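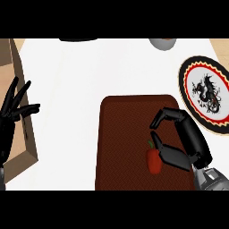 Magdalini Zervas wrote to say that the last version of this guide told readers to cite the clause number of a bill but left out which print of the bill to take it from, and that her submission on the Clostitz clinic levy was filed against the wrong clause as a result. The steps are now set out in full, with the print number dealt with first.

The guide covers written submissions to the Skirodmont regional assembly on bills that change health cover or clinic funding. It does not cover petitions or requests to speak in person.

## Before you start

You will need:

- the current print of the bill
- the financial note published with it
- an account on Umard, the assembly's submissions portal
- any letters, bills or cover statements you plan to quote

A bill is reprinted each time it is amended. Clauses are renumbered in every print, so clause 16 in the first print may be clause 14 or clause 19 in the second. The print number is in the top right-hand corner of the cover page. Write it down together with the date of the print, and check both again on the day you file.

## Step 1: Find the clause that does the work

Health funding bills tend to be long and most of the text is definitions. Start at the schedule of amendments at the back. It lists each existing rule that would be changed, and next to each one the clause that changes it. Look for the rule that affects you, then go to the clause.

Read the clause alongside the definitions it relies on. Words such as "resident", "household" and "dependant" often have a narrower meaning than in ordinary use. In the present clinic levy bill, "household" leaves out adult children living at home, and that alone changes the charge for many families.

If a clause says that a matter "may be set by order", the bill does not settle it. Note this. You can ask for the figure to be put in the bill itself, and members often take this kind of request up.

## Step 2: Read the financial note

The financial note gives the expected cost or saving to the region. It is divided into direct costs, transferred costs and costs not estimated.

Transferred costs are those moved from the regional budget to someone else, usually the towns, the clinics or the patient. They do not count towards the headline figure. A bill can therefore show a saving on page one and a matching charge to the towns in a later table. Compare the two before you write anything about what the bill would cost.

Costs not estimated are listed by clause, with no figures. If your clause is on this list, say so in your submission and ask for an estimate before the vote.

## Step 3: Decide what you are asking for

A submission must ask for one of the following:

1. that the bill be passed as printed
2. that a named clause be changed
3. that a named clause be removed
4. that the bill be rejected

You may ask for 2 and 3 together if they concern different clauses. The portal will not accept 1 combined with anything else.

Requests for a change are easier to act on if you supply the wording. It need not be in legal language. "In clause 9, after 'dependant', add 'including an adult child in full-time study'" is enough for the drafting office to work from.

## Step 4: Write the submission

Keep the main text to 3 pages. Anything longer is accepted, but the clerks prepare a summary for members and work mainly from the opening section.

Use this order:

**Opening.** The title of the bill, print number, clause number and what you are asking for. Two sentences will do.

**Effect.** What the clause would change, in your own case or that of the people you write for. Give amounts and dates where you have them. If you are quoting a bill or a cover statement, state the period it refers to.

**Reason.** Why the change you ask for would be better. Refer to the financial note by table number.

**Position.** Whether you write for yourself or for a group. A group must give the name of the person who approved the text.

Leave out general remarks on the party that brought the bill. They are not struck out, but they are not carried into the summary either.

## Step 5: Remove private details

Submissions are published in full on Umard. Names are shown and addresses are not, but attachments are published exactly as they are sent. Black out patient numbers, account numbers and the names of other family members before you upload.

Drawing a black box over text in a word processor does not remove the text. Print the page, mark it by hand and scan it, or save it as a picture file - the portal takes both.

Medical details can be sent in a closed attachment. Tick "members only" next to that file. The tick applies to a single file and has to be repeated for each one.

## Step 6: File it

The window opens when the bill is printed and closes 30 days later at noon. A reprint does not restart the window unless the speaker orders it. The closing time is shown on the bill's page.

In Umard, choose the bill, then the print, then the clause. If the clause menu is blank, you have picked a print that has been replaced. Go back one screen and choose again.

After filing, you will be sent a receipt with a reference. Keep it. Corrections can be made until the window closes by filing again under the same reference, and the later text replaces the earlier one completely, including attachments. Upload every file again.

## Filing on paper

Paper submissions go to the clerks' office in the Orlandini building. Send 2 copies, single-sided and unstapled. They must arrive before the window closes; the postmark is not taken into account. Write the print number on the envelope as well as on the first page.

## After filing

The summary is published before the bill goes to its second debate. Check that your submission is listed under the right clause. Errors of this kind can be put right by a short message to the clerks quoting the reference, up to the morning of the debate.

If the clause is amended after that point, your submission stays attached to the print you named. To comment on the new wording, write to your own member directly and give the old reference.

*Last revised July 27, 2021. Corrections to Jeanine Van Loon.*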